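1 de julio de 2023
Cuaderno de taller — tapicería, salón de la casa Abbasi

Segunda visita. El encargo dice «limpieza y revisión del conjunto», y ya en mayo apunté que no me creía lo de «limpieza». Quien firmó el presupuesto no levantó un solo cojín. Dejo aquí lo que he mirado yo, para quien siga con esto.

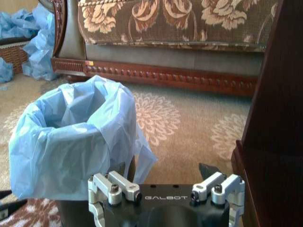
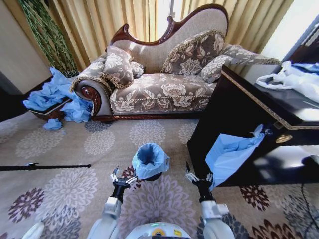 Tela: floral grande, con el dibujo en tonos crema. El respaldo va en beige liso y me sigue chocando. La ficha de Stiklow lo da como original de fábrica. Lo dudo. Me parece un retapizado parcial de alguien que se quedó corto de género, pero hasta no soltar una costura por detrás no lo pongo en el informe.

Galón dorado del frente del asiento: pedir muestra antes de tocar nada. Kirka asegura que tiene uno idéntico a 16 el metro. «Idéntico» ya lo dijeron la otra vez y vino amarillo limón.

Fleco: lo llevan los dos cojines grandes y el rulo de la derecha. Peinar a mano, en seco. Nada de vapor, por mucho que lo recomiende la hoja del producto Puter. Esa hoja recomienda vapor para todo.

Madera tallada: sólo paño. El barniz oscuro tapa mucho y no me fío de las juntas de la roseta del brazo izquierdo. Probarlas con la mano, sin apretar.

Cortinas: no entran en el encargo, pero por la rendija del centro da luz directa al respaldo. Si el beige ha perdido color, será por ahí. O no; medir con la carta de grises antes de echarle la culpa al sol.

Alfombra: tampoco entra. Poner plástico debajo si se usa espuma. El mueble pesa lo suyo, así que para moverlo hacen falta dos personas.

Guantes: gastamos demasiados. La caja de 200 no dura lo que decía el proveedor. Los usados, a la bolsa y bien cerrada, que el cesto de mimbre no es sitio.

Horas previstas: 30. No me salen ni quitando el rulo.

Pendiente:
— costura trasera del respaldo
— muestra de galón (ref. 132)
— preguntar si hay factura del último tapizado, que seguro que no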